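Staff Meeting Minutes: Folding Line Automation
Posted in April by the Nonstead floor secretary

Present: day shift, evening shift, two from the office. The meeting opened at 2:15 in the break room.

1. Last meeting

Minutes accepted with one correction. The office had been recorded as saying no hours would change. What was said was that no hours would change "at this stage." Several people asked that the exact words go in.

2. Report on the Trendolard trial

The office read out a summary from Trendolard, which is setting up the gripper arm for the folding tables. So far the work has been done in simulation. The summary gives 409 folds tried on striped and plain cloth and calls the results encouraging. It does not say how many of those folds would pass our own check, or who judged them. The secretary asked for both and was told the office would write to Trendolard.

Day shift pointed out that most of what comes through Nonstead is not flat when it gets to the table. It comes out of the cart twisted, with sleeves inside out and now and then a pen in a pocket. Evening shift asked if any of that had been tried. The office did not know. 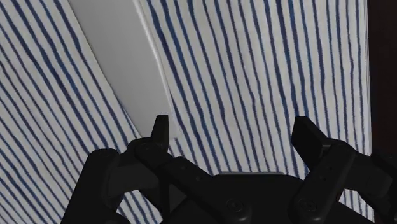

3. The simulated view

The view has two black fingers set wide apart against blue-and-white striped cloth, with a flat gray panel running down toward them. One folder said that cloth looks tighter than any she has been handed in this building. Another said thin stripes are a fair choice, as a crooked fold shows up fast on them. It was agreed that a computer rendering does not settle much, and that folders should see the arm handle our own laundry before anyone is asked to sign off on it.

4. Jobs and pay

The plan is for one person to watch two tables while the arm runs. At present there are 4 folders on each shift. The office said the others would be "moved to higher-value tasks." Asked to name one, it mentioned sorting and stain checks, which folders already do between carts.

Evening shift asked if the watcher gets the machine rate. No answer yet. There was also a question about who clears a jam, and if that time counts against the shift's numbers - the office thought not, but would not put it in writing today.

5. Training

Trendolard offers 34 minutes of video. The meeting's view was that this is short for a machine people will stand next to all day. Request made for paid, hands-on time on both shifts, with the stop button shown first.

6. Actions

Office to get the pass figures and a written answer on pay and jams. Secretary to collect a cart of ordinary mixed work for a test. No change to shift sheets before the next meeting.

Closed at 3:05.

6 comments | 11 shares

Recent items
Ansari press: new cover fitted, old one still in the hall
Flivero scheduling app: how to report a missing shift
Locker room heating
Minutes: carts and aisle space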